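Gakivier puts its hand-task planner out for outside testing, with the failures listed

Gakivier has released version 2 of Jirnuvent, its planning software for two-handed household work, and is asking customers not to expect too much of it.

Jirnuvent reads recordings of people doing ordinary jobs and breaks each one into steps a robot arm might follow: grip, hold, turn, set down. The company tested it on 3120 recordings. In 427 of them the planner lost track of which hand was doing the holding and which was doing the turning. Small caps and lids were the usual trouble, especially when fingers covered the part being worked on.

Gakivier is publishing that number on the first page of the manual. Earlier demos in this field, its own included, leaned on clips picked because they went well. A plan that looks fine on a screen says little about what an arm will do with a slippery bottle, and the company makes no claim that it does.

The release adds a log viewer that shows why the planner chose each step. It doesn't add grip-force control, and there is no date for it. Daneshvar, which supplies the hand-tracking module, has updated its part to match. Sites still running the August build should retrain before comparing results. 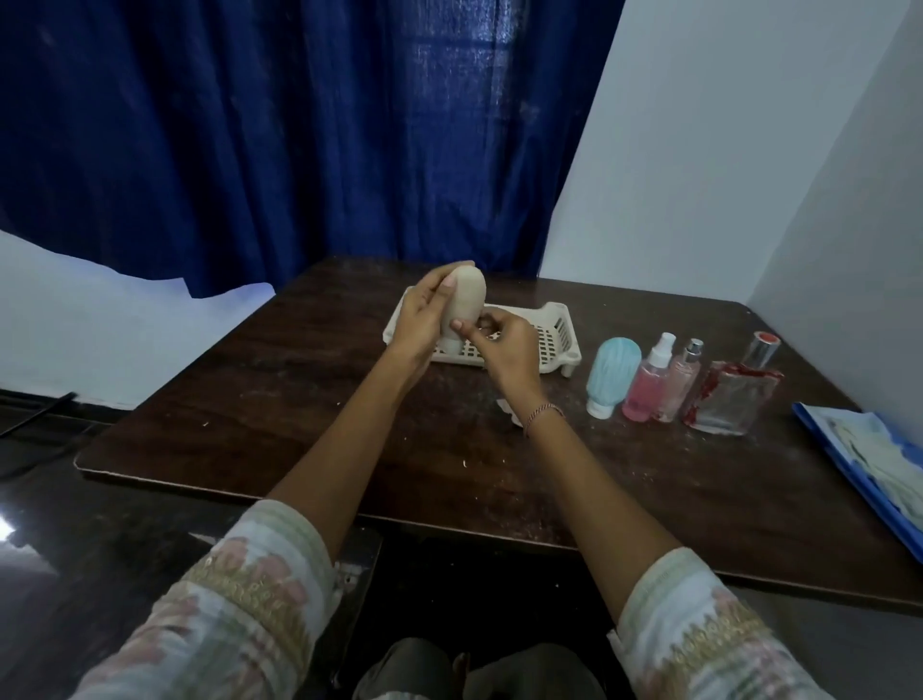 PELTBRIDGE, 27 Nov 2022 – Opening or tightening a bottle takes two hands doing different things, one wrapped around the body and the other working at the end. Jirnuvent has to label both at once, with other bottles standing close by on the same table. Gakivier considers this part of the problem unsolved. Test licenses are free to labs that agree to send back their error logs. Requests go through the Gakivier support desk in Peltbridge.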